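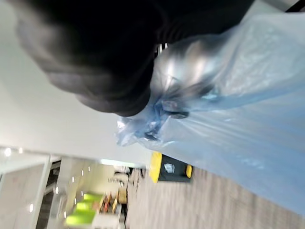
Substance and accident are paired terms in Christian theology, taken over from Greek philosophy and used chiefly in the Western doctrine of the Eucharist. A substance is that which exists in itself and answers the question of what a thing is. An accident exists only in something else, as a color, a size or a shape does. The distinction applies to plain objects as well as to sacred ones. In a thin plastic bag with its film drawn into a knot, the pale blue tint, the creases and the tight twist at the knot would all be classed as accidents, and the knot could be undone without the thing ceasing to be a bag. Strictly, manufactured objects are treated in the school tradition as collections of natural materials given an outward form, so that the bag is a substance only in a loose sense.

Origin of the terms

The philosophical source is a list of ten categories, of which the first is substance. The remaining categories, among them quantity, quality, relation, place, time and posture, are kinds of accident. Latin writers had the list in translation well before the rise of the universities, but the fuller physical and metaphysical works behind it were not widely read in the West until the twelfth and thirteenth centuries. Earlier disputes about the Eucharist used some of the same words with less exact meanings. "Substance" in a ninth-century text often means simply the reality of a thing, and should not be read in the later technical sense.

A further distinction was made between proper and common accidents. A proper accident follows from the nature of a thing and is found wherever that nature is found; the ability to laugh was the usual case given for human beings. A common accident, such as being pale or seated, may be present or absent. The word "accident" in this use does not imply chance or mishap.

Use in Eucharistic doctrine

In Roman Catholic teaching, the substance of the bread and wine is changed at the consecration into the substance of the body and blood of Christ, while the appearances of bread and wine remain. The change is called transubstantiation. The Council of Trent speaks of the remaining "species," or appearances, and avoids the word "accidents" in its formal definition. Theologians have disagreed on how much weight to give this choice. One reading holds that the council meant accidents and used a more familiar term. Another holds that it wished to define the doctrine without binding the Church to one school of philosophy.

The chief technical problem is that accidents, by definition, exist in a subject. After the change the substance of bread is no longer present, and the accidents of bread cannot belong to the body of Christ, which is neither round nor white in that manner. The common scholastic answer is that quantity is upheld directly by divine power and that the other accidents exist in quantity as their subject. On this account color, taste and texture continue to behave as before.

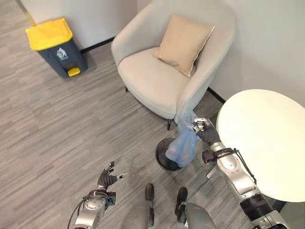 A second answer gives each accident its own support without making quantity the base. This position was held mainly by writers who denied that quantity is really distinct from the thing that has it. A third, put forward in the seventeenth century by followers of the newer physics, did away with real accidents altogether and explained the appearances as effects on the senses. It met with strong opposition in the schools.

Other Christian positions

Lutheran theology affirms the true presence of the body and blood but does not require that the bread and wine cease to exist. Reformed writers generally rejected the claim that accidents can exist apart from a substance, and treated it as a contradiction. Eastern Orthodox authors have at times used the Greek equivalent of transubstantiation, usually with the statement that the manner of the change is beyond explanation.

Modern discussion

In the twentieth century some Catholic theologians proposed replacing or adding to the language of substance with that of meaning and purpose, under the names transignification and transfinalization. The encyclical Mysterium Fidei accepted that the bread and wine take on a new meaning and a new end, but held that they do so on account of a change in their being. Later work has returned to the older vocabulary, partly through renewed interest in the metaphysics of properties. The question of whether "substance" in the doctrine can be understood apart from its philosophical source is still open.

See also

Concomitance
Consubstantiation
Hylomorphism
Real presence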